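Home > Community Help > Automation & Equipment > Service Plans

Evaluating the Renaud two-arm litter pickup package before the trial period ends

QUESTION

Our office has been offered the Renaud two-arm platform with the Skulano floor-clearing software, supplied through Dralgate under a six-month service agreement. The quoted fee is $1,456 per month, with a further $497 for the initial site visit. We are at present in the trial period and must decide by the end of May whether to proceed.

The task under consideration is a modest one. The unit is to collect light litter from the floor of a furnished room (paper, tissues, drink cans, cups, cardboard tubes) and place it in a lined wastebasket. One gripper may steady the basket by the rim while the other remains free for collection. 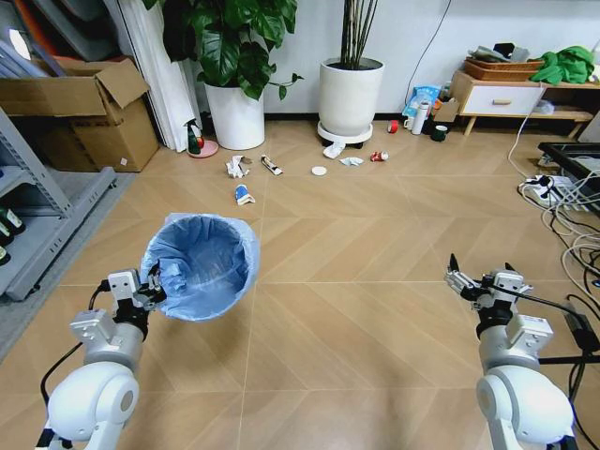
The supplier's literature states that the software is suitable for "ordinary occupied interiors." I would be grateful for guidance from members who have had the package under agreement for a full term, on three points in particular. First, does the system separate litter from belongings that are kept on the floor, such as mugs, bottles and plant pots? Second, is the thin bag liner a source of difficulty? Third, is the monthly fee negotiable, or is there a lower tier that the sales office does not mention?

We do not require speed. The room may be cleared after 6 p.m., when staff have left.

ANSWER 1 (marked as accepted)

Our organization completed one full term with this package and renewed on amended conditions. I shall take the points in the order given.

On separation of litter and belongings: the software works from a list that is agreed with Dralgate at the site visit. Anything placed on the "retain" list is to be left where it stands. Our list was drawn up in haste and we paid for a second visit to correct it. Walk the room beforehand and write down every article that is normally kept at floor level, including cables, plant saucers and anything stored beneath furniture. Items that resemble litter are the hard cases. An empty snack bag and a full one were treated alike in our building, and we now ask staff to keep food on shelves.

On liners: the folded collar matters a great deal. Where the bag was folded over generously, we recorded few problems. Where it was barely folded, the fingers tended to draw it inward on release. The supplier recommends a specific liner, but we have used ordinary small bags throughout with acceptable results.

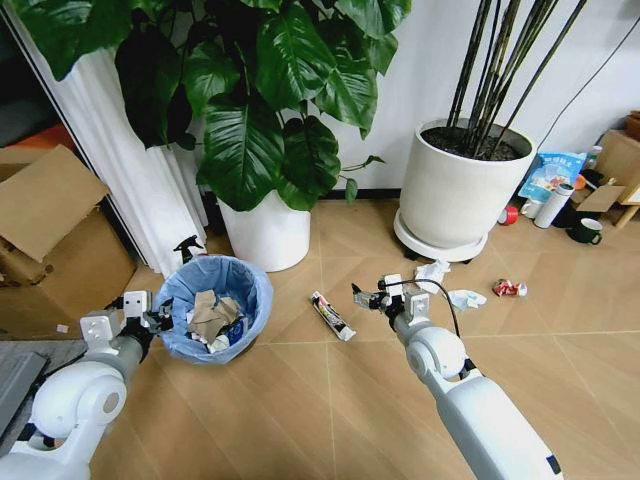
Plostholm Shared Facilities Office – Equipment Review Desk

For the benefit of other readers, our office kept a record over the first 61 working days. In that period the unit attempted 869 pickups. The greater part were completed at the first attempt. Flat items gave the most trouble, chiefly receipts and torn wrappers lying flush with the tile, and the operator's handbook is candid about this. Crushed cans and crumpled paper were dependable. Tubes and cups were satisfactory unless they rolled against a planter, in which case the arm would approach twice and then leave the item for a person to collect.

On price: there is a lower tier. It omits remote support outside office hours and replaces the monthly inspection with a quarterly one. It must be requested in writing. I would not advise it for a first term, as most of our calls to Dralgate were made in the first weeks and nearly all were made in the evening.

My overall assessment is favorable, with the reservation that the package suits a room with a stable layout. Each time we moved a cabinet or a large plant, the retain list had to be reviewed.

ANSWER 2

I agree with most of the above but would place more weight on the agreement itself. Clause 9 in our copy made the customer responsible for gripper finger pads, which wear. Ask for this to be struck out – it was in our case.

Please also confirm who empties the wastebasket.

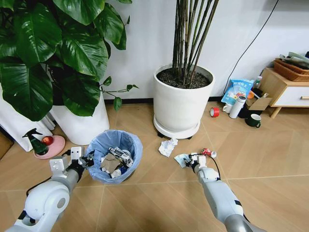
The package does not include removal or replacement of the bag, and a small basket fills quickly once cardboard goes into it. We assigned this to the evening cleaning contractor at a slight additional cost, which ought to be counted when comparing quotations.

ANSWER 3

We had the single arm version and returned it. Cannot comment on this one. The site visit fee was refunded after a written request.

Contact the help desk | Terms of participation | © Plostholm Community Help | Back to top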